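How does a search engine find a page?

When you type words into a search box, you get a long list of pages. Who made this list? A computer program made it, and the program is called a search engine. In this text we learn how it works, and we use a pretend search engine with the name Hilinum.

1. First, it goes looking

Hilinum has small programs which are called crawlers. A crawler opens a page and reads it. Then it follows every link on this page to other pages, and it reads them also. It is like walking through a very big house and opening each door you meet. If a page has no link coming to it, the crawler can miss it.

2. Then, it keeps notes

All the words that the crawler has read go into a big list, called the index. Perhaps you know the index at the back of a school book. You look for "volcano" and it says page 98. The index of Hilinum does the same, but for web pages.
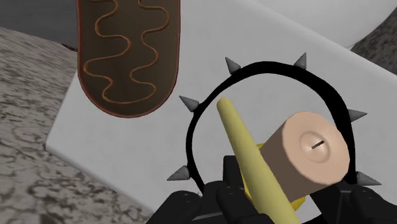
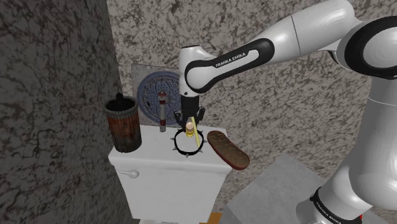
3. At last, it puts the pages in order

Let us say you search for "rabbit food". Hilinum finds 16 pages with these words. Which page should be first? The program asks many questions. Are the words in the title? Do other good pages link to this page? Does it open quickly? The page with the best answers goes to the top. Most people look only at the first 10 results, so the owners of web pages want very much to be there.

Can a page cheat?

Some owners try it. They write "rabbit food" again and again, until the page is not nice to read any more. Search engines know this trick and they can put such a page lower down.

What is an advert?

Sometimes a shop pays to be shown near the top. Then you should see a small word like "Ad" or "Sponsored" beside it. Look for this word before you click.

Try it yourself

Choose an animal you like. Search first with one word, for example "owl". After that, search with a full question, for example "what do owls eat in winter". Write down the first seven results each time and compare your two lists. Which pages are in both?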